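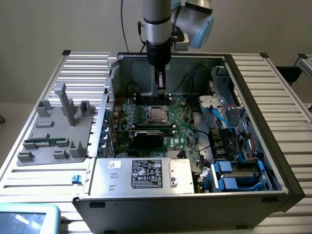
What does the Wesora kit have to do to earn a place on the teardown bench?
Take memory out of a desktop and set it down in a known spot, over and over, without a person standing next to it. The purchase limit is 500 trials and no more than 2 damaged modules.

Sunday, notebook entry, Wesora desktop service kit, on loan

Ran with the Dell on its side, side panel off, power supply toward the front of the table. Fixture plate on the left. Ciarán Ní Chonaill wrote the pick routine and I did the resets.

Kit as delivered: gripper, fingers, fixture plate, Zornlow software license. The arm was not part of the quote. Licensing is per cell, which hurts if we put a second one at the Leone site.

Teaching the slot positions went faster than the manual says. Teaching the fixture went slower. The plate has no locating pins for our table, so any bump means teaching it over. Asked Wesora for a pinned version. They quoted 10 days and no price yet.

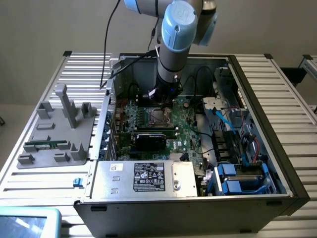
Gripper down in the case over the processor area, memory module in the fixture at left.

Finger notes: narrow tips are good near the slots. Cables are the worry. Want a check in the routine that stops the arm on side load, default threshold looks high to me. Ciarán disagrees, says leave it until we have logs.

Error 607 came up twice on startup. Manual lists it as "tool not ready," no fix given. Power cycling the tool cleared it both times. Sent the log to support.

To do
- get the fixture price in writing
- ask Pastine if their loan kit shows 607 too
- try a different case before the loan ends in January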